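3.2 Materials and Survey Procedure

The survey of background color and reading comfort was carried out in September at the Clirnlow adult learning center. Participants were people who used the center's reading room at least once a week and who did most of their reading there on a shared desktop screen. Recruitment was by a notice at the front desk and by word of mouth. Of the 100 people who asked for a form, 26 met the conditions and finished all sessions. The rest either read mainly on their phones or missed one or more visits.

Each participant read short passages. The passages came from local history pamphlets edited by Leonora Marquez and had been checked for even difficulty by Danilo Macaraeg. Names of streets and families were changed where a reader might have known them.

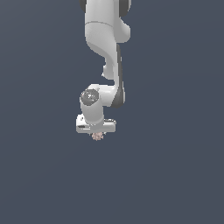 Passages were set in a single column with a ragged right edge. Type size was fixed, and participants were not allowed to zoom. Earlier work by Burov let readers adjust the type as they went, and this made it hard to tell whether a change in comfort came from the color or from the larger letters. Economou fixed the type size but changed the line spacing between conditions, with a similar problem. We kept both the same throughout.

The longest passage ran to 667 words. It was split at a paragraph break, and participants moved to the second part with the space bar. The time spent on the break itself was left out of the reading time. Two participants told Consolacion Maglaya, who ran the evening sessions, that they had gone back to reread the first part. Their times for that passage were dropped, but their comfort ratings were kept.

The room has windows along one side. Blinds were lowered before each session and the ceiling lights were left on. Screens were set to the same brightness at the start of the day and checked again after lunch. On one afternoon a screen was found to have been turned down, and the session that followed was moved to the next desk.

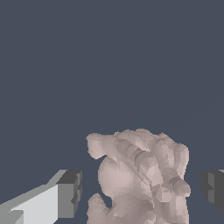

3.3 Comfort Ratings

After each passage the participant filled in the Jutari comfort sheet, which asks about tired eyes, losing one's place, and willingness to keep reading. Answers are marked on a line with words at both ends. We chose the sheet because it is short and because people at the center had used it before in a class taught by Aileen Quiambao. No training was needed, although the first passage was treated as practice and was not scored.

Ratings for losing one's place differed more between participants than between background colors. People who read slowly gave high ratings under every condition. For tired eyes, the dark backgrounds were rated slightly better in the evening and slightly worse in the morning. The difference was small, and we do not make much of it. Willingness to keep reading followed the passage more closely than the color. The piece on the closing of the ferry landing was liked by almost everyone, and the piece on drainage rates was not.

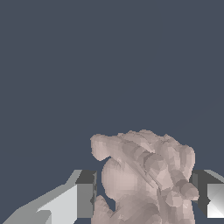 Reading times showed no clear pattern by color. The fastest and slowest readers kept their places in every condition. Edgardo Agbayani repeated the timing analysis with the practice passage included and found the same ordering, with a little more spread at the slow end.

Figure 4. Rendered scenes of a robot gripper against a slate background. All three are computer-rendered.

3.4 Limits of the Survey

The group was small and came from one center. Most were over fifty, and several wore reading glasses that had not been checked in some time. We did not test eyesight. A participant who was already tired on arrival would have rated every passage lower, and our sheet has no question that would catch this. Future sessions should ask about sleep and about screen use earlier in the day. It would also help to use longer passages, as most of the complaints about tired eyes came near the end of a visit.

0 comments | 4 shares

© 2022 Clirnlow Reading Studies. Contact the editors. Back to top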